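Two hands on the table

Mar 14, 2023

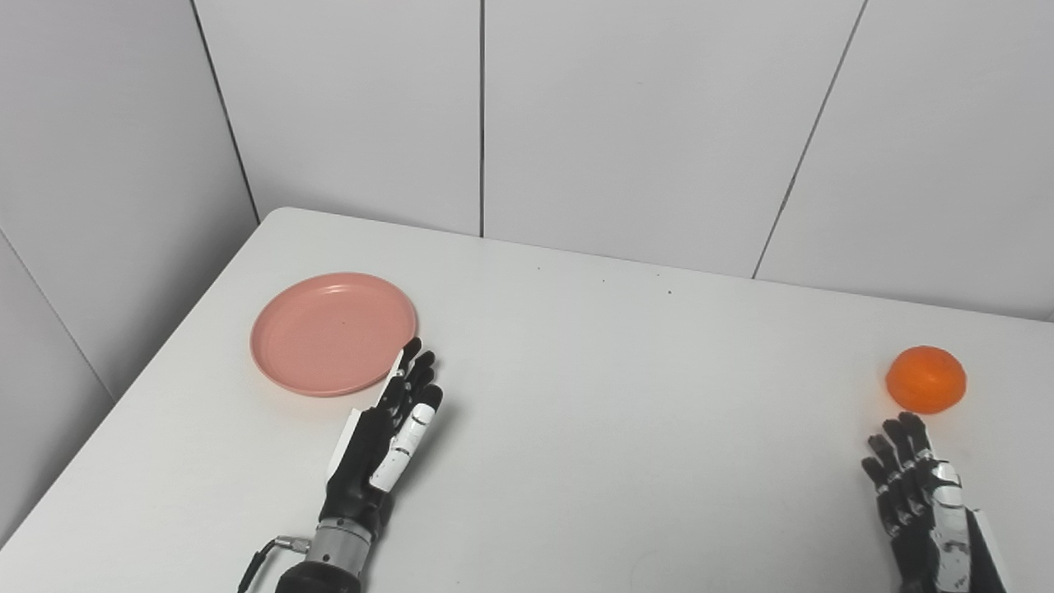
Workshop diary

Both hands are on the arms at the same time now, which has taken since August. The left one went on first because its wrist was finished. The right one spent most of the winter in a box with the thumb off.

I set up the plate and the tangerine this afternoon. Plate on the left, fruit on the right, a lot of bare table between them. The right hand has to pick up the tangerine and bring it far enough across that it can go on the plate. I could have put the two closer together and made it easy, but then the left arm would have nothing to do later when I try a handover.

The shared shop at Ustley was quiet, so I had the white table to myself and could leave everything powered. I should have wiped the table first. There are some specks toward the back that I only noticed once I was looking at it from up by the head.

Started with the open pose on both sides. The fingers on the left spread the way I want. On the right they stay slightly curled, and I went back and forth on whether to fix that. For a round fruit the curl is probably fine. I left it alone and wrote the offsets into the Piltutine config so I can go back if I change my mind.

The log says 2,453 lines for the session. 1,448 of those are the same warning about the right thumb joint reporting late. It doesn't stop anything, but it makes the log hard to read, and I missed a real fault earlier because of it. I want to filter it out before the next session. The better fix is to find out why it is late. I suspect the connector I crimped myself.

Cable on the left wrist: it curves down and away to the side and plugs in with the small silver connector. I don't love it. When the forearm rolls inward there is not much slack left. I bought a longer one from Senevmont and will swap it in when I have the arm down anyway.

Speed is capped at 22 percent for now. At that rate the reach toward the tangerine is slow enough that I can get to the stop button without hurrying. I had it higher last week and the fingertips hit the table. No damage, but I heard it.

Lighting in that corner is even and the wall panels are plain, so the tracker has little to get confused by. The pink plate was found right away. The tangerine took some threshold changes.

Spent 200 on parts this month, most of it on finger tendons from Sorrentino. That is more than I planned, and I still need spare thumb pins.

For next time: new cable, log filter, bring a cloth. Then work on the grip with the tangerine before I try anything with the plate.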